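Plorkgate sobe o preço das sementes, e a culpa é do pequeno-almoço
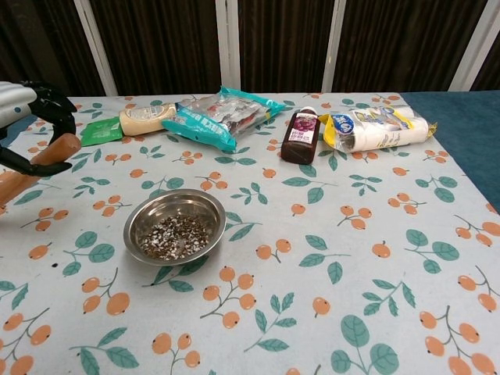 O quilo de sementes a granel passou de 16 para 27 coroas na cooperativa Plorkgate, que atribui a subida ao entusiasmo matinal dos clientes. "Há 2 anos vendíamos isto para os pássaros", recorda Dorottya Simon, gerente da loja. Os pássaros não comentaram. A concorrente Marchuk promete manter os preços até fevereiro, com um limite de 50 gramas por pessoa. A fila abre na quarta-feira, às oito.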